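Review: Helis two-finger gripper with wrist camera

Posted 5 September 2023 by Esben Kárason

The Helis replaced a Fusalen parallel gripper on our bench arm in June. It has been in daily use since then, on a mix of hand tools, small castings and packaged parts. We bought it at list price through Brenano. The notes below cover mounting, grip, the wrist camera and the controller, in the order we ran into them.

Mounting

The bolt pattern matched our flange without an adapter. The cable exit did not suit us. It points back along the forearm, and with joint six near its limit the connector touches the arm cover. We rotated the whole gripper 90 degrees and corrected the tool frame in software. The manual covers this in one line, on a page about something else. Total time from box to first motion was under an afternoon, and most of that went to rerouting the cable.

Fingers and grip

Stroke is 50 mm, which is adequate for tool handles and too short for most of our boxed goods. The Fusalen opened wider and weighed more. On thin parts the Helis is clearly the better of the two. Finger play at full extension is small enough that we stopped measuring it after the first week.

The most demanding part in our set is a claw hammer. The mass sits at one end, the outline is irregular, and a grasp placed a little too far down the handle lets the head rotate as soon as the arm accelerates. We set the grasp close to the head and keep the wrist speed low on the first move. The controller will accept a heavier payload figure than the one in the data sheet, but it gives no warning about an offset center of mass, so this has to be handled in the program.

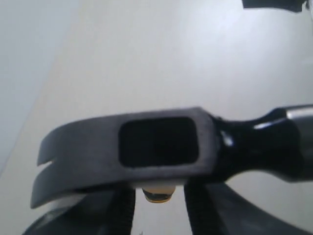 Wrist camera view of the claw hammer, with both gripper fingers at the lower edge.

We ran 877 pick cycles across the whole part set with the Helis. Three ended in a dropped part, all of them on oily castings. Wiping the finger surfaces fixed it for the rest of the run. The Fusalen dropped more on the same castings, though its pads were older, and I would not read much into the difference.

Force control is coarse. There are 8 steps, and the gap between the second and third is large enough to matter for cartons. Step two slips, step three dents. Firmware may improve this. The current release notes do not mention it.

Wrist camera

The camera is fixed to the gripper body and looks out past the fingers. Having the fingertips in view is useful for checking grasp placement, and it costs you the lower part of the image. For a grasp check I consider that a fair trade. For locating parts at the start of a cycle I would still use an overhead camera, and we do.

Dark parts are the weak case. A matte gray head and a glossy black neck on the same tool need different exposures, and auto exposure tends to settle on the white table and leave everything else underexposed. Recesses go nearly black. We locked exposure one stop above the automatic value and accepted a washed-out background. Segmentation got noticeably more stable after that. Black fingers in front of a black grip are still difficult to separate, and a lighter finger cover would help. Helis does not sell one. We tried gray tape, which worked until the edges lifted.

Focus is fixed. Anything held in the fingers is sharp enough for our software, and the far side of the table is soft.

Controller

We tested with the supplied Helis controller and with an Egilsson unit we already had. The Helis one is easier to set up and has a readable log. The Egilsson gave steadier timing between the close command and the grip-confirmed signal, and it let us trigger the camera from the same line. If you already own one, keep it. The supplied controller also loses its tool frame after a hard power cut, so save the configuration to the PC.

Against the Fusalen

Better: weight, play, view of the fingertips, drops on oily parts (with the caveat above).
Worse: stroke, force steps, cable exit.
Same: mounting effort, noise, quality of the manual.

Verdict

The Helis stays on the arm for tools and small metal parts. The Fusalen goes back on when we handle boxes. I would buy the gripper again without the controller if Brenano offered it that way, which at present it does not. A longer-stroke version is listed as planned, and I will update the page if we get one to test.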